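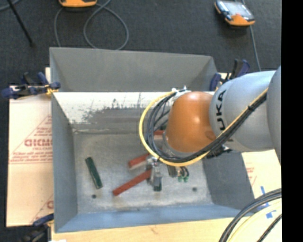
Cell 2, gripper down at the red blocks, cable loop hanging left of the wrist.

26/02/2021

Went through the bin cell again after Lenni's complaint that the arm "pulls to one side" on deep picks. The arm is fine. The yellow cable and the black bundle with it take a wide swing round the orange joint before they get to the fitting on top of the wrist, and with the tool turned past a certain point the whole loop leans on things it has no business leaning on.

There is one tie on the bundle, partway up the link. I would like two. Toivo took the second one off in January to get at the connector and has promised it back ever since.

Done:

- Took slack out of the loop, then put half of it back when wrist rotation got tight at the end of travel.
- Checked the green fittings beside the gripper by hand. No hiss.
- Snugged the bin clamps. Upper right is a pain to reach with the arm parked low, so park it high first. I know this and did not do it.
- Re-taught the bin corners. Old floor height was 8 mm too optimistic, which may explain the scuffs, though Teemu blames the previous bin program and I'm happy to let him.

Ran 21 picks at reduced speed, red and green blocks mixed. Two misses, both on blocks leaning against another block. Vacuum and air pressure logged under run 628.

Still open: proper cable guide from Kondix – quoted, not ordered. Anneli wants to see 1000 cycles before she signs for it. At the rate we stop to fiddle with the cable, that could take until summer.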